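3.2 What people keep, and where they put it

I should say early on that I didn't set out to write about drawers. The plan, when Muthu Chowdary and I first knocked on doors in Prileck, was to ask households how they decided what to throw away.

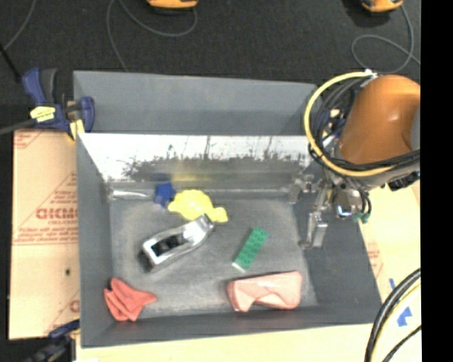
Figure 4. Small things together in an open-topped grey bin, a blue one and a yellow one among them.

But people kept walking us over to the kitchen, pulling something open and saying "well, there's this lot". By the third week I had given up on my tidy list of questions and was mostly asking to see the drawer.

We ended up with 244 households, 200 of them in Prileck itself and the rest out at Fisham, where the houses are older and (I think this matters) have far more cupboards. Nearly everyone had at least one place for things that belonged nowhere else. It had all sorts of names — the glory hole, the bits box, "Dad's shelf" even where Dad had moved out years before. Earlier writing on clutter tends to treat these places as a failure of sorting. I went in believing that too, and I don't any more.

Take the household I've called H18. The mother kept a biscuit tin of odd keys, none of which she could match to a lock. When I asked why she hadn't binned them she looked at me as if I'd suggested binning the cat! The keys might open something, she said, and then where would she be? Her son thought the tin was daft, but he'd added two keys of his own to it since 2019. Lots of our visits went like this: somebody laughing at the collection while quietly feeding it.

Pei-shan Ng, who read an early draft, asked whether "might come in useful" was simply a polite thing to say to a researcher on a Thursday afternoon. It's a fair worry. I went back through the notes with that in mind and found that people used the phrase to each other as well, often mid-argument and without so much as a glance at me. It did real work in those rows, mostly by ending them. Once a thing had been declared useful, the other person had to prove it wasn't, and hardly anyone could be bothered.

Renters were different, and I come back to them in section 3.4. Those who had moved in the past year still had a drawer, but it was younger and thinner, mostly spare fuses and takeaway menus, and they talked about it with less affection. One man in Fisham told me his wasn't a proper one yet. He reckoned it needed another couple of winters.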